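Lirnent wrist camera kit: my gallery so far

Updated 2/17/22

Hello again! A few of you asked what I thought of the Lirnent kit after I moaned so much about the last one, so I've put my notes into a gallery page. It's the small wrist camera and two-finger gripper set that Cillen sell for bench-top arms, and I paid for mine like anybody else (well, with a voucher from my sister towards it). I've had it since July and it has been on the arm most evenings, tea going cold next to the laptop.

Quick background for anyone new. I'm a hobbyist with a spare bedroom and a second-hand arm, and I like getting it to pick up household things. I used to do it with a webcam clamped to a shelf, and the arm kept getting its own elbow in the way at exactly the wrong moment. Having the camera ride along at the wrist sorts that out, but then you've got weight on the end of the arm and a cable to worry about, so I was a bit nervous about spending the money.

Fitting it took me an evening. The printed leaflet is small and rather cramped, and I ended up following the version on the Cillen site, which has bigger drawings and a correction on the page about the cable clip. Do read that before you start! I had the clip on backwards and the cable pulled tight every time the wrist turned. Ánh Cù on the Mtshali forum spotted it from my grumbly post and put me right within the hour, for which I owe her a cake.

The software is called Lustach and comes on a stick in the box. It's plain to look at, but it opens quickly and it remembers where I left things, and I can't say that about everything I've used. You get the live view on the left and your saved moves down the right. I've filled nearly 500 of those already, mostly rubbish ones I should delete.
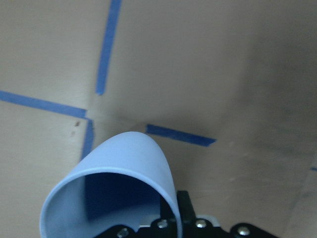
Cups are what I've spent the most time on, by the way. Plastic ones, standing up at first and then lying down, and lying down is so much harder. Come in from above with the fingers too wide and you nudge the thing before you've got hold of it, and then it rolls and you're chasing it about the table. What has helped me is going in slower for the last bit and turning the wrist so that one finger goes inside the rim and the other stays outside. Lustach lets you set a separate speed for that final approach, and I've got mine down at 4, where the factory setting is 48. It's dull to watch but I get a lot more cups!

I'd also say put tape down on your table if you haven't already. Painter's tape is fine, and mine tears into ragged little ends and I've stopped caring. With marks down I can put an object back near enough where it was and have another go, and if a saved move goes wrong I know whether it was the move or me being sloppy.

Lighting has been more of a faff. The camera copes nicely with daylight and not so nicely with my desk lamp, because the arm throws a big shadow over whatever it's reaching for. I've moved the lamp twice. Lustach has a brightness slider that helps a bit, though it makes pale objects go chalky and then I can't judge where the edge is. A little light on the camera itself would be lovely, Cillen, if you're reading.

Things I like: the view from the wrist, the speed setting, how firmly it all bolts up. It hasn't worked loose on me at all. The fingers come off easily when you want to swap them, and I've had a go with the softer pair as well, which were better on yoghurt pots and worse on anything heavy.

Things I don't: the leaflet, the stiff little cable, and the price of spare fingers, which made me say a word. The stick in the box had an older copy of Lustach on it too, so my first evening was mostly updates.

Would I buy it again? Yes, I would. I'm going to try spoons next, and then possibly socks if I'm feeling brave. If you've got the same kit and you've managed a teaspoon lying flat, please tell me how in the comments, as I've only managed to push mine off the table.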